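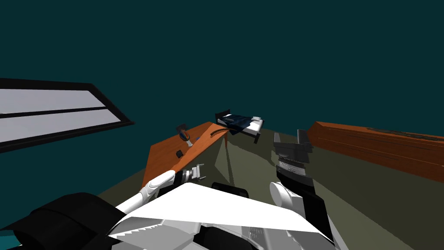

Poonam Dubey wrote in to say that two coats were never enough for her, and that the dark green in her spare room looked patchy until she went back and primed the walls with a gray base. She is right about the primer. I have moved that step up in this guide and given it more space than it had before.

How to paint a bedroom a dark color

Dark paint shows every mistake that white paint hides. Roller marks, thin spots and filler that was not sanded flat will all be visible when light comes in from the side. Most of the work is done before you open the can.

What you need

Tinted gray primer
Wall paint in matte or eggshell
Angled brush, 2 inches wide
Roller frame and two short-nap sleeves
Filler and a filling knife
200 grit sandpaper
Sugar soap or mild detergent
Painter's tape
Drop cloths

1. Clear and wash

Pull the furniture away from the walls. If it can't leave the room, put it in the middle and cover it. Take off the outlet covers with the power off at the breaker, and keep the screws in a cup.

Wash the walls from the bottom up, then rinse with clean water. Greasy patches near light switches and behind headboards need a second wash. Let the walls dry overnight.

2. Fill and sand

Fill holes slightly proud of the wall and sand them back once the filler is hard. Hold a flashlight flat against the wall and look along the beam. Any bump that throws a shadow will show up later. Mark it with a pencil and sand again. Bare filler soaks up paint faster than the wall around it, so spot prime each patch before the full coat of primer.

3. Prime

Ask the store to tint the primer to a mid gray. Under a deep blue, green or teal, gray covers better than white, and you will likely save a coat of the expensive paint. Roll it on evenly. It does not have to look pretty, but it does have to cover the old color everywhere, including the strip above the baseboard.

I used a Fasside primer in my own bedroom and had no trouble with it. My brother used Bellanow and found it thicker, and he had to work faster. Either will do the job.

4. Box the paint

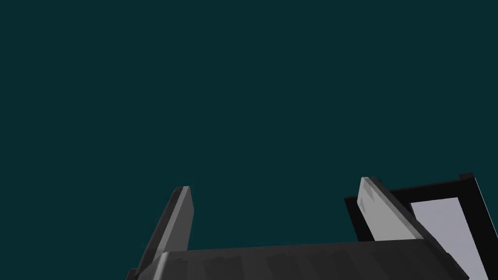 Two cans of the same color can differ a little. Pour all of them into one large bucket and stir for a few minutes. If you run out halfway along a wall and open a fresh can, you may see the line for years.

Work out how much you need first. Add up the length of the walls, multiply by the height, and take off the doors and windows. My room came to 128 square feet for the two walls I painted dark. Check the coverage on the can and buy for one coat more than you expect to need.

5. Cut in and roll

Do one wall at a time. Cut in along the ceiling, corners and baseboard, then roll that wall while the brushed edge is still wet. If you cut in the whole room first, the edges dry and leave a darker border.

Load the roller well. Start a little way in from the corner, roll up and down, and overlap each pass by half. Finish with light strokes from ceiling to floor, all in the same direction. Do not go back over paint that has started to dry.

Wait the full time given on the can before the next coat. Deep colors often dry slowly because of the extra pigment.

6. Take off the tape

Pull it while the last coat is slightly soft, at a low angle. If it has dried hard, run a knife along the edge first.

Leave the furniture off the walls for a few days. Matte paint marks easily until it has cured, and a wet cloth can leave a shiny spot. Pour some of the leftover paint into a small jar and write the color name and the room on the lid.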